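Chapter 13
Who Buys the Extras? Reading a Survey of Gadget Owners

Pick up any phone charger in your home and try to name the firm that made it. Go on, no peeking! Most people can't, and that small gap in our knowledge is where this chapter begins. Accessories are a huge business, yet buyers often forget the brand before they reach the bus stop.

In August, researchers Ebise Shiferaw and Gadisa Beyene asked 3,433 owners of the Yaman tablet what else they had bought for it. Their results make a lovely case study, full of odd little surprises. Only 19 per cent could name the maker of their stand, although Gillby and Bandbridge both print their names on the base.

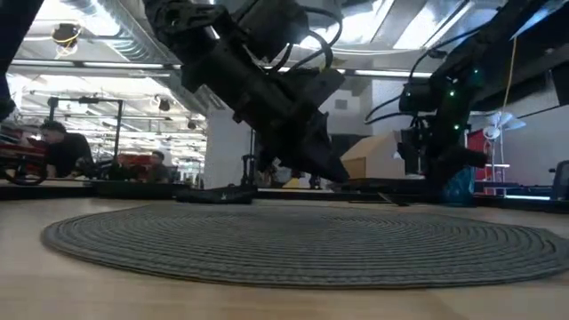
Figure 13.1 Robot arm above a round woven placemat.

We shall work through the survey in stages. First comes the sample: who was asked, and who slipped through the net? Then we look at market share, and at why a share of units sold can tell a very different story from a share of money spent. Keep a calculator handy, and have a guess before you check each answer. Wrong guesses are half the fun.

Key terms: accessory, attach rate, brand recall, market share, sample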